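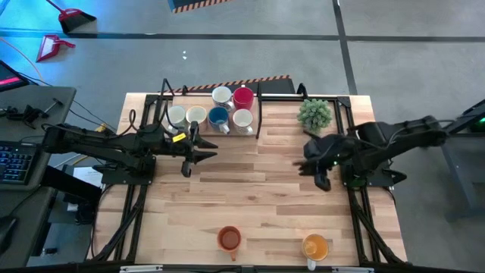
A reader in Plindby wrote in after the last newsletter to say that mugs should never live on a tray, they should hang on hooks where you can see them, and that anyone with more than 4 mugs was storing dust. Well! I've thought about that letter a good deal over the past fortnight, usually while making tea, and I'm afraid I have come down firmly on the side of the tray.

We used to have hooks here at Skiltard. They looked lovely for a week or so, and then the big mugs knocked against the little ones every time somebody reached past, and we lost two handles before the end of the summer (one of them from the Colura set, which still smarts). A wooden tray is a humbler sort of thing, but you can lift the lot in one go when you want to wipe the table, and it keeps the mugs together without making them match. I've never cared for matching mugs. Give me a plain red one next to something speckled, and a blue one with a white inside, and a couple of creams to calm it all down, and everybody soon has a favourite and stops picking up other people's.

Two rows is about right, I find. Once you start on a third you're leaning over the front ones with your sleeve in somebody's tea, and the ones at the back never get used at all. If you have more than will fit, put the extras in a cupboard and swap them over when you're tired of looking at the same faces. We have 20 in ours, I'm ashamed to say, so perhaps our reader had a point about the dust.

A small succulent beside the tray does wonders too, and it doesn't mind being forgotten, which suits us. Ours came from the Raudsepp stall and has had hardly any water since.

As for glass mugs, I was against them for years, thinking they'd only show up every mark, but I do now like to see the colour of what I'm drinking, especially if it's something pale and golden. Anything brown and milky still goes in the orange one as far as I'm concerned.

The next mug swap is at Plindby in October, same room as before, with the kettle on from the start. Bring 2 you've gone off and take 2 home. Hooks people are very welcome, and I'll gladly hear the case for them over a biscuit.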